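Cups That Stack Small

Feb 12, 2020
By the Itham newsletter desk

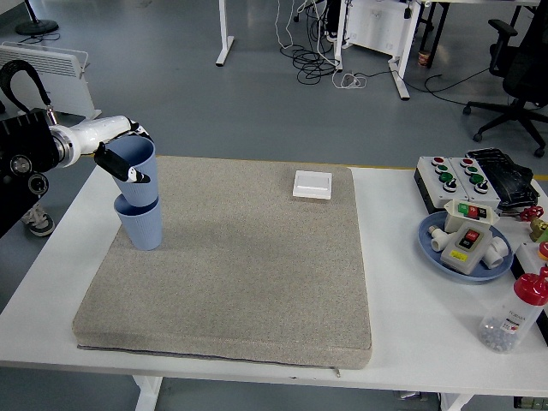

Ribbed blue cups, one held over the other.

If your cabinets are as full as ours, nesting cups are a joy! A tapered shape lets one drop into the next, so a whole set takes up hardly more shelf than a single cup (and the blue is lovely). We first tried them in October and have been stacking everything since. Got a favorite set? Write and tell us!

Recent items
Venier shelf swap: 600 jars rehomed
Cushion covers, washed and mended
Rasell button drive passes 2,000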